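11 November 2019
Bench notebook, Galtham workshop
2 comments

Good day at the bench! Writing this up while I still remember which bit went where.

The brick paper is up and I love it. I'd been dithering between the blue and a plain grey since July and I'm so glad the blue won. It's a running bond with pale mortar lines, the blue has a nice speckle in it when you get in close, and it makes the whole corner feel like a place you'd want to sit and fiddle with small things. The walls went on in one long afternoon (left side first, which was a mistake, do the back one first next time and work outwards). Getting the courses to line up at the corners is a losing game, so I stopped fighting it. Offcuts are rolled up on the Dursun shelving if anyone wants to line a drawer.
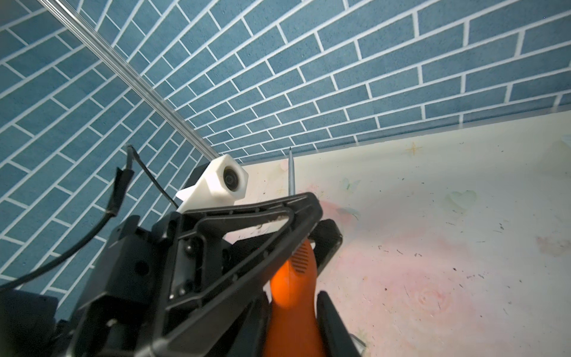 Paste notes, for whoever does the next one. The Drasano paste is lovely stuff but it grabs fast, so have the strip fully unrolled and the right way up before you commit. I trimmed along the bottom with a fresh blade and a steel rule and changed the blade far more often than felt reasonable. Blunt blade = torn speckle, and you see it every time you look over there. Smooth from the middle out with the soft brush. The hard one leaves shiny tracks. Colour match between the two rolls was spot on, same batch number on both labels, so check that when ordering.

Total spend on paper and paste was 335 dollars, a bit over what I'd scribbled on the whiteboard but I'm not sorry.

Next, small screws. I've wanted a proper go at the fiddly screwdriver work for ages and now the corner is done there's no excuse. Some things to keep in mind:

- Seat the tip before you turn anything. Sounds obvious, but I still catch myself turning on the way in.
- Line the shaft up with the screw and not with your own comfort. If the angle feels awkward, move the part.
- Hold the part steady with something other than hope. A firm grip close to the screw is miles better than a firm grip at the far end.
- The orange handle is my favourite driver of the lot. Easy to spot, easy to find again. Please put it back!

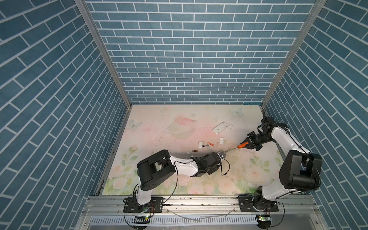
The Titar drivers are meant to be good for up to 2,000 screws before the tips start to round over. No idea how they worked that out, but I'd like to keep a tally and see. Tally sheet goes inside the cupboard door, pencil on a string, same as for the drill bits.

The rosy mat is staying, by the way. I know it was only meant to fill in until the grey one turned up, but it's soft enough that a dropped screw tends to stay near where it fell, and I've grown very fond of the butterflies. It does pick up scuffs and dark specks. Warm water and a drop of dish soap on a cloth, wrung right out, and let it dry flat. Not the citrus spray, that lifts the print (tested on a corner, sorry).

Still to do:
order more fine blades
label the screw tins by size and head
find out if the paste keeps once the tub's been opened
fix the wobbly stool

Shares: 2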